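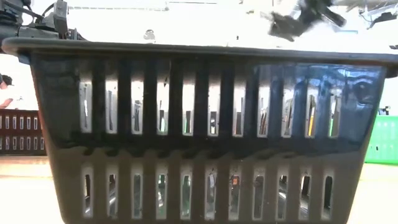
I work nights, and by the time I get off shift the only laundromat near me has been locked for hours, one Tonlow resident wrote in a survey Flomeck ran in April. The same complaint came up again and again in the answers, and it shaped much of what the company is announcing today.

TONLOW, Oct 16, 2023 - Flomeck, a family-owned laundry company, will keep its Tonlow store open 24 hours a day and add a wash-and-fold service with overnight drop-off. The longer hours begin next month. Wash-and-fold orders will be taken from the same date.

The Tonlow store has 66 washers and dryers on one floor. Until now the doors have closed at 9 p.m., with the last wash starting at 7:45. Under the new schedule customers can start a load at any hour. An attendant will be in the store at all times, including overnight and on holidays.

Flomeck received 911 completed surveys. Customers were asked when they do laundry, how they get to the store and what keeps them from coming more often. Opening hours were the most common answer to the last question, ahead of price and parking. Many of the people who asked for later hours work at the hospital, the bus depot or the food plants on the east side of town.

"We had been thinking about new machines first and hours second," the company said. "The surveys turned that around. People were mostly fine with the machines. They wanted to be able to get in the door."

How wash-and-fold will work

Customers can hand their laundry to the attendant or leave it in one of 77 drop-off lockers next to the side entrance. The lockers can be reached from the parking lot without going through the store. Each order is weighed, washed on its own, dried, folded and wrapped. Orders left before 10 p.m. will be ready by noon the next day. Orders left later will be ready by 6 p.m.

Wash-and-fold is priced by the pound, with a 10-pound minimum. Comforters, sleeping bags and bath mats are priced by the piece. Price sheets will be posted at the counter and on the company's website before the service opens. Self-service prices are not changing.

Customers who would like to follow an order by phone can use Cikico, the company's ordering app. Cikico sends a message when an order has been weighed and another when it is ready for pickup. It also stores washing instructions, so a customer who wants cold water or no dryer sheets only has to say so once. The app is free. People who do not use a smartphone can fill out a paper card at the counter and get a call instead.

Flomeck will use Lục, an unscented liquid detergent, for all wash-and-fold orders unless the customer asks for something else. Customers may also send their own detergent along with the order. Lục will be sold at the counter in single-load packets and in large bottles. The vending machines will go on carrying the scented powders they carry now.

Changes in the store

Work on the building started over the summer and is nearly done. The folding tables have been moved away from the front windows, which leaves a wider aisle for strollers and wheelchairs. The old coin changer has been replaced with two newer ones that also take cards. The lights in the parking lot are brighter, and the side entrance has a ramp.

The restroom will be open to customers overnight. The snack counter will keep its present hours and close at 8 p.m.

Some dryers along the back wall will be out of service for short periods while the vents are cleaned. The cleaning will be done in sections so that most of the wall stays in use - customers with large loads may still want to allow extra time. A notice with the dates is taped up by the change machines.

Jobs

The new hours mean the store is hiring. Flomeck is looking for overnight attendants and for wash-and-fold staff on the early and late shifts. Both full-time and part-time work is available. Experience is welcome but not required, and training is paid. Overnight shifts carry a higher hourly rate. Applications can be picked up at the counter or filled out online.

Present employees were offered the new shifts first. No one now on the day schedule is being moved to nights unless they asked for it.

Other locations

Flomeck does not plan to change the hours at its other stores this year. The company will look at how many customers come in overnight at Tonlow during the first six months and then decide whether to do the same elsewhere. Wash-and-fold may be added at other stores sooner, depending on space.

About Flomeck

Flomeck runs self-service laundries and a commercial linen service for restaurants, salons and small hotels. Its main office is above the Tonlow store. Questions about the new hours, wash-and-fold or job openings can be brought to the counter during the day or sent through the contact form on the company's website.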